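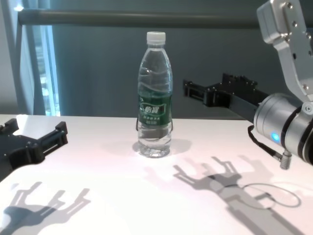
Bottled water on a white table, green label.

Mitside Tenants' Association
Minutes, October meeting, Losent Room, 7:15 p.m.

Present: 22 households. Quorum met.

1. Previous minutes
Approved after the word "agreed" under parking was changed to "discussed."

2. Tap water at Lei Court
Management's letter says the cloudy water is "trapped air" and will clear. Members noted that the same letter came in spring with a different date on it. The letter gives no test results. Asked for the lab report, management offered a fact sheet. Motion to request the full report in writing, 5 working days to reply. Carried, one against.

3. Filter offer
Kekamow has quoted $2,422 for a filter on the main line. The quote leaves out cartridges and labor — and says "up to" three times on one page. Several members doubted the filter would do anything for pipes past the basement. Tabled until item 2 is answered.

4. Bottled water
Still being bought by residents on the upper floors. Management says it will "look at" refunds. Keep receipts.

5. Hallway lights
Reported fixed. Third floor disagrees.

Adjourned 8:40 p.m.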